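Second-hand office tower as a home backup box: worth it?

Home Computing > Storage and backup

odudby_lane
I've been offered an old office tower for nothing and want to turn it into a backup machine for the house. We have 300 GB of photos and 996 GB of ripped CDs and home video, all on one USB drive that has started clicking. Plan is 2 new drives, one mirrored to the other. Is there any reason not to? A ready-made two-bay box costs more than I'd like to pay. 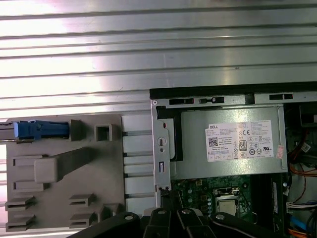 mansilla

Do it, but copy the photos off the clicking drive today, before you order anything. Put them on any laptop with room. The music can be ripped again and the photos can't.

As for the tower, check how the drives mount. The ones with plastic carriers are easy, you can swap a disk without finding a screwdriver. Some of the cheaper cases want four screws a side and the power supply out first.

cunia
I'd disagree about the mirror. A mirror copies your mistakes straight away. Delete a folder by accident and it has gone from both. Use the second drive for a nightly copy and keep the old versions for a month.

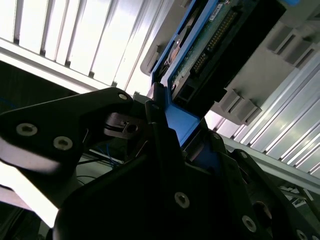 I ran a mirror for years and the only data I ever lost was through my own deleting. The disks were fine. With a nightly job I could have had it all back by breakfast.

mansilla
Fair for a house. I still like a mirror because the thing keeps working when a drive dies, and my family complain if the music stops.

leder
Nobody has mentioned the electricity. An old office tower left on day and night will eat up the saving over a small box. Put a plug-in meter on it first. Mine now wakes at 2 am, does the backup and shuts itself down.

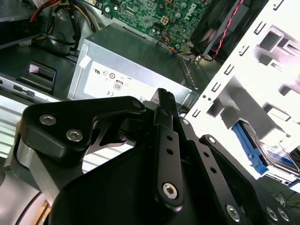 Desktop with the case open, power supply in the middle

odudby_lane
Thanks all. Photos are copied to my laptop as of this afternoon. I hadn't thought about running it only at night. If I do that, cunia's way makes more sense than the mirror. Does it matter if both drives are the same make?

cunia
Not for separate copies. I'd buy them from different shops so you don't get two from the same batch.

leder
That batch business is overdone. Buy whichever is cheapest with a decent warranty and test both before you trust them. A full surface test takes most of a day.
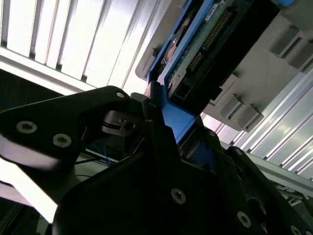 Blue drive carrier going into the cage

mansilla
Agree on testing. And whichever way you set it up, keep one copy of the photos out of the house. A drive in a drawer at your sister's will do, swapped over every August or whenever you visit.

odudby_lane
Will do. Ordering the drives tonight, and I'll post again once the tests have finished.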